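To: the list
From: Dalia Jõgi
Subject: Re: Anyone used the Cotwood hand-held grippers?

Zsolt Major wrote on Thursday:

> Hello all,
>
> We have a little money to spend before the end of September and I am
> trying to decide between building our own hand-held grippers again
> (ours are falling to bits) and buying the kit from Cotwood. The
> brochure is lovely and tells me nothing. Has anyone on this list had
> one in their hands for more than an afternoon? What I want to know:
> does it stay calibrated, how bad is the lens to work with, do the
> pads last, and can a new person be taught to use it without
> somebody standing over them? We would mostly be doing household
> tasks, drawers and doors and shelves and that kind of thing.
>
> Also, if you rented first through Nudbridge, was it worth the bother?
>
> Thanks,
> Zsolt

Hi Zsolt, and hello everybody else,

I've been meaning to write something up for the list for a while, so thank you for the nudge! Get yourself a cup of something, because I don't seem able to do short ones.

We rented 2 of the Cotwood kits through Nudbridge in the spring and then bought 3 for our group at Trustthorpe once the rental ran out. So I've had them in my hands a good deal longer than an afternoon, and so have our students, who are much harder on equipment than I am. I don't have any connection to the company apart from having pestered their support desk.

Let me start with your drawers, as that's where we've spent most of our time too. We have a slatted wooden cabinet that we use for open-and-close work, with towels and bottles and so on on the shelf over the drawer, and the students do rounds on it until they're sick of the sight of it. The drawer has one small black knob on a short post, and I'd say that knob taught us more about the kit than the manual did. The fingers open plenty wide to come in on both sides of it, and the serrated inner edges give you a decent bite once you close up. Where people go wrong is the angle. If you come in with your wrist tipped, one finger gets there well ahead of the other and you shove the drawer sideways instead of pulling it. I'd have new people practice nothing but the approach for a good long while before you keep any of their recordings.
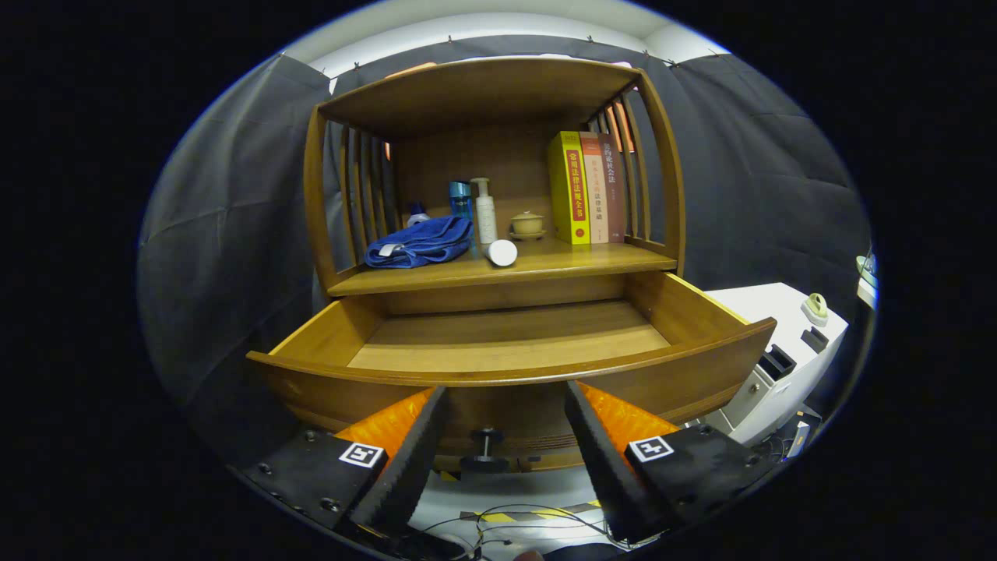
Drawer task from the gripper's own camera, fingers open on either side of the knob.

Now the lens. It's a strong fisheye, as you'll have gathered, and your straight cabinet is not going to look very straight. I grumbled about this for weeks and then stopped noticing. You do get a tremendous amount in view: both fingers, the markers on top of them, the whole drawer, the shelf, the curtains, even the ceiling. For reaching into furniture I've come around to liking it, since you can still see where you are in the room when you're close in on a handle. What I don't love is small print. Big lettering on a book spine is fine at that distance, but if your task depends on someone reading a label on a bottle, please try it before you spend the money.

Calibration was your first question and I've put it third, sorry. It holds up better than our homemade ones ever did (I know, low bar). We check it at the start of the day and it's nearly always fine. The trouble we did have came from the little square markers on the fingers. They pick up grime and scuffs, the software starts losing one, and your finger width goes jumpy in the recording. A soft cloth sorts out the grime. A scratched one needs replacing, and Cotwood sells them in sheets, so do add a sheet to your order instead of paying the shipping separately later, the way I did.

The orange pads are my one real complaint. They're nice and grippy when new, but the texture wears, and we got 200 drawer pulls and a lot of towel folding out of the first pair before I thought they felt slick. Changing them takes a small screwdriver and some patience. Support did tell me that a tougher pad is on its way, and they've told me that more than once now. Kocabaş sells a pad that will fit if you trim it. We've tried those on one unit and I think they're a bit stiff for cloth, though fine for bottles and boxes. One of the students prefers them, so maybe it's just my hands.

As for teaching people, I was pleasantly surprised. Most of ours were giving us usable recordings by their second session. The weight gets to you more than the technique does. It doesn't feel like much when you pick it up, and then you've been holding it out in front of you all morning and your forearm has opinions. We cap a sitting at 38 minutes, which is an odd number that came from how long the batteries lasted on the rental units, and it stuck because everybody's arms agreed with it.

One housekeeping thing: mind your cables. With that much floor in view you're looking at them all day anyway, and it's easy to forget they're also something to catch your foot in while your eyes are on the knob. We put hazard tape down, and I still say "feet" out loud at people like somebody's grandmother.

On Nudbridge: yes, I'd rent first. The paperwork was slow and they wanted the cases back packed exactly the way they came (take a photo when you open them!), but they took part of the rental off our purchase, and we'd have ordered the wrong mount if we hadn't had a month to play with it. Ask them about the credit before you sign, as it wasn't mentioned on the form and I only heard of it from someone on this list.

If you're anywhere near Trustthorpe before your money runs out, come and try ours. Mornings are best, and the cabinet is always set up. I can send you our session checklist too, if that would help, though it's full of in-jokes and I'd have to tidy it up a little.

Warmly,
Dalia

P.S. The carrying case latches are awful. Buy a strap.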